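Gilitik Water Hardness Records: data card

Version 2, published Apr 20, 2018

Summary

The Gilitik Water Hardness Records bring together measurements of hardness, alkalinity and chloride in tap water from the district of Flurkov and the neighbouring parish of Matos. The records cover 82 sampling points, among them homes, schools, shops and public drinking fountains. They are issued as plain text tables so that they may be opened in any spreadsheet program.

The collection was prepared by the Gilitik records office for use in teaching, local planning and general study. It is not a statement of legal compliance, and it should not be used to decide whether a particular supply is fit to drink.

Contents of the folder

points.csv — one row for each sampling point, with its code, district, type of building and year of entry into the scheme
results.csv — one row for each measurement, with the point code, month, quantity, value and unit
methods.txt — the working instructions in force when the samples were taken
changes.txt — corrections made after first publication

Column notes

Hardness is given in milligrams per litre as calcium carbonate. Users who require German or French degrees should convert the values themselves and state the factor used. Alkalinity is given on the same basis. Chloride is given in milligrams per litre.

The column named "flag" holds a single letter. R marks a repeated measurement, L a value below the limit of the method, and Q a value which the office considers doubtful but has kept. An empty flag means that no remark was made. Doubtful values are left in place so that users may reach their own view of them.

How the samples were taken

Each point was sampled from the cold kitchen tap or its nearest equivalent. The tap was run for two minutes before filling, and any filter jug or softening unit was bypassed where the fittings allowed. Where a softener could not be bypassed, the point is listed in points.csv as "treated" and should be left out of comparisons between districts. 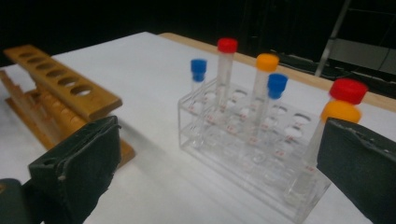

Photograph: Gilitik records office. May be reproduced with acknowledgement.

Hardness was measured by titration and chloride by a colour test. Every batch included a blank and a control of known strength. If the control fell outside its permitted range, the whole batch was measured again, and only the second set of results was entered.

Samples from Matos were stored overnight before measurement, while those from Flurkov were measured on the day of collection. A comparison made in January found no clear difference in hardness between the two practices. Alkalinity was not included in that comparison, and some caution is advised when the two areas are set side by side.

Known gaps

There are no results for the upper part of Matos during the replacement of the main, a period of six months. Private wells are not covered. Nearly 200 rows from the first version carried the wrong unit for chloride; these have been corrected and are listed in changes.txt.

Point codes are not linked to addresses. Buildings are placed only by district, and users are asked not to attempt to identify individual homes by combining the records with other sources.

Reading the files

All files use UTF-8 encoding, with the comma as separator and the full stop as decimal mark. The Zorkex table viewer opens them without further settings. In other programs, the point code should be imported as text — leading zeros are otherwise lost and the two tables can no longer be joined.

Terms of use

The records may be copied, adapted and passed on for any lawful purpose, provided that the source is named and any changes are stated. The suggested wording is: Gilitik Water Hardness Records, version 2.

Corrections should be sent in writing to the records office, quoting the point code and the month concerned. Accepted corrections are entered in changes.txt and carried into the next version.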